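Fletthorpe Benefit Album to Support Music Lessons and Instrument Loans

The Fletthorpe Community Music Trust has announced the release of a benefit album, "Karras Street Sessions," with all proceeds going to its instrument loan program and its free lessons for adults and children on low incomes. The album is available for download and streaming and will be issued on compact disc in March.

The recording brings together 55 singers and players from the town and the surrounding county. Most are members of the Trust's evening choir or its string group. They are joined by the Pladaletti Quartet, which has given a yearly concert in Fletthorpe for the past six seasons and which offered its time without a fee.
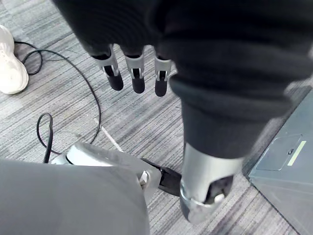 Three robotic fingers with black tips under a dark fabric cover, above a striped carpet.

There are 11 tracks on the album. Four are new songs written by participants in the Trust's songwriting course, and the rest are arrangements of traditional tunes chosen by the choir. The closing track, "Lanterns on the Weir," was recorded in a single evening with the full group and is also being released as a single.

Recording took place in the old chapel on Karras Street, where the Trust holds its rehearsals. Mixing and mastering were carried out by Prilturex, a local studio that has reduced its usual charges for the project. The cover was designed by students at Fletthorpe High School.

The instrument loan program began with a small collection of donated violins and now holds 231 instruments, including guitars, clarinets, keyboards, and two cellos. Borrowers pay nothing for the first year. Demand has grown faster than the collection, and there is currently a waiting list for brass and for full-size violins. Income from the album will go first toward repairs, with any balance used to buy instruments for those on the list. 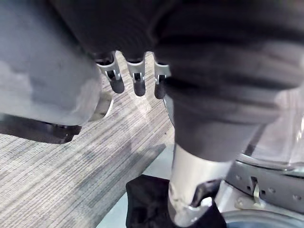
Light silver finger joints with dark gray rubber fingertips, beside a fabric sleeve ending in a ribbed cuff.

The Trust also intends to extend its Saturday-style drop-in lessons to weekday afternoons. These sessions last 30 minutes and are open to complete beginners. No audition is required, and an instrument can be provided for use during the lesson.

"We are grateful to every musician who took part, and to the families who gave up their evenings so that rehearsals could go ahead," the Trust said in a statement. "The money raised will stay in Fletthorpe and will be spent on lessons and instruments."

A launch concert will be held in the chapel at 7:30 p.m. on the day the disc is issued. The hall seats 465, and tickets will be sold at the door and through the Trust's office. Children under 12 will be admitted free with an adult.

Residents who have an unused instrument in playable condition may bring it to the concert, where Trust staff will be on hand to receive donations and issue receipts.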